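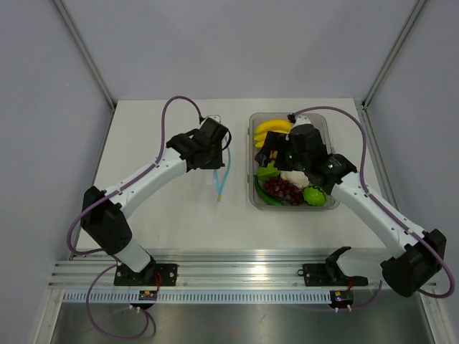 Stoyanova wrote in to ask why anyone should bother sorting episodes by hand when the training script will take whatever folder it is given. The script will take it, and the policy will then copy every hesitation and fumbled grasp in the set. Sorting 100 episodes takes less time than one wasted training run.

The tips below apply to recording pick-and-place examples with play food on a bench setup.

Bench tips for recording grasp examples

1. Fix the task sentence first. Write it on tape and stick it where the operator can read it. "Take one vegetable out of the tray" and "empty the tray" are two tasks and belong in two folders.

2. Route cables before homing the arms. Move each joint through its full travel by hand and check for snags at the elbow and wrist.

3. Shuffle the items between episodes. Turn some over and let some overlap. A set recorded from one layout teaches positions, and the policy fails when the tray shifts.

4. Check the wrist view before every block. Both fingertips and the item between them should be visible at the moment of closing. Wipe the lens with a dry cloth.
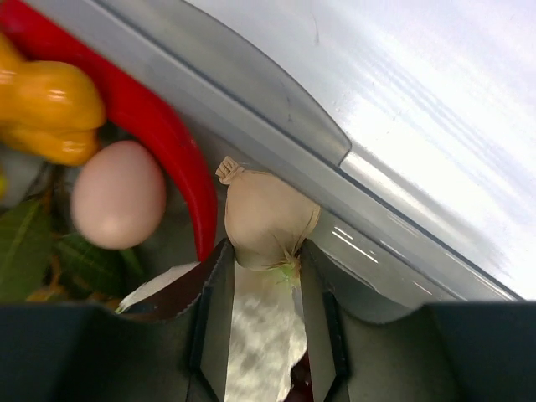
5. Close slowly on round items. Onions, eggs and limes roll out of a fast grip. Pause for 32 control steps after contact, then lift.

6. Keep the recoveries. A dropped item that is picked up again in the same episode is useful. Tag it "recovery" in Prilora or whatever logger is in use.

7. Stop at 400 episodes and train. Look at where the policy fails and record more of that. Going straight to 2000 mostly adds duplicates.

8. Back up each Wednesday, with the calibration file in the same folder as the episodes.

Home | Bench | Tools | Storage | Contact

Related
Labeling cables that cross a moving joint
Zediten logger: setting the frame rate
Cleaning rubber fingertips
Vosteo rail clamps, torque and spacing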